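About Us

Trellach Kitchenware started in July, on one trestle in the covered market at Minville, when Vasilică Olteanu had a van full of good saucepans and no shop to put them in. He sold 10 of them that first morning, went home very pleased with himself, and has been talking about pans to anybody who will listen ever since. Teodoro Bermúdez joined him the year after and brought the toasters, which Vasilică was against (he has come round!).

We moved into our present home, the old seed merchant's on Besholm Road, on 20 March 2021. There are 299 different things on the shelves now, from egg cups to stockpots, and we have cooked with, eaten off or drunk out of a good many of them ourselves. We like a bit of colour in a kitchen. Plain white is lovely and we do keep it, but a pink bowl or a pale green cup does cheer up a grey breakfast, and a dark navy pan with a purple handle is a hard thing to lose in a cupboard.

Upstairs is the long table, which customers often ask about. We cover it in brown paper and mark it off in rectangles with dark blue tape. It takes up a good deal of our week, and we wouldn't be without it.

Do come and see us, and bring the lid of your old pan if you are trying to match it. The kettle is generally on.

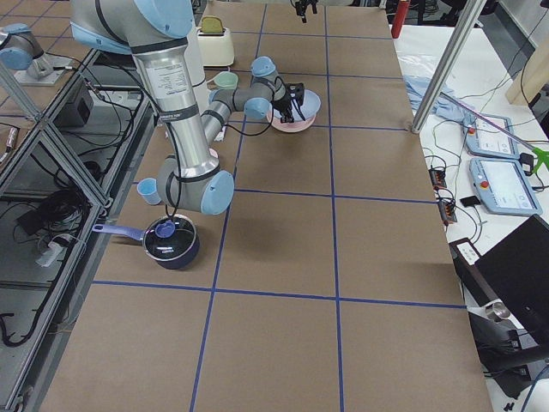 Finding the Shop

We are two doors up from Mocanu the baker, with the green step. Parking is free behind the chapel.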